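Search this forum Go Advanced
Print this thread - E-mail to a friend

Small solar panel for a shed light - whats the right way to box it?

ottercreek63
Doing the little solar light for my shed finally. Got the parts out on the white table in the basement Thursday night and now I'm second guessing the whole order. Small white tray with the black rim is going to be the housing, I think. Black blocks are next to it.

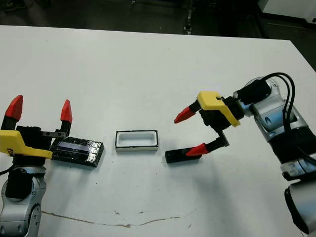 Panel goes on top of the tray, wires go in through the side, that was the plan. But do I seal the panel down first or do the wiring first? Instructions from Grila are one page and mostly a diagram. Also that brown line on the table does NOT come off, tried everything, so if anyone has ideas there too I'm all ears.

Hưng Giáp
Wiring first. Always. Solder, test it in a sunny window, THEN glue. I sealed one up first and had to cut it back out with a razor knife, wrecked a corner.

pinebluff_dan
Disagree a little. If you do all the wiring first the leads get yanked around while you're fussing with the panel. I tack it with 2 dabs of silicone, wire it, then run the full bead. Been up through more than one winter that way, no leaks.

Hưng Giáp
Tacking is fine I guess. But a full bead before testing, no.

marlene_k
For the stain - baking soda paste, leave it overnight. If its an old coffee ring or wood stain forget it, you're stuck. I put contact paper over mine.

ottercreek63
Baking soda, ok will try. No idea what made it, table came from my brother in law.

Going with the tack method. Still need to decide which way the panel faces too. Its a tiny thing, framed edge, thin white grid lines on the cells. South side of the shed gets shade from the maple til noon so I was thinking west wall.
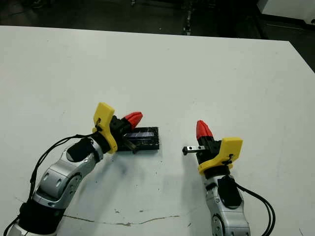 marlene_k
West is ok in July, not so great in December. Can you get it up on the roof peak and run a longer wire down? I used 90 inches of the cheap Otine stuff and it's held up.

pinebluff_dan
Roof peak yes. Otine wire no, the jacket cracks. Get Honkanen, costs a bit more.

marlene_k
Mine hasn't cracked.

pinebluff_dan
Give it time

ottercreek63
Ok ok. Roof peak, long wire, test befor the full bead. Hardware store opens at 8, will see which wire they even carry. Does the hole for the wire go in the bottom of the tray or the side?

Hưng Giáp
Side, down low, and leave a little loop hanging so water drips off it and doesnt run in.

Contact the moderators - Copyright Ircombe Forums - Back to top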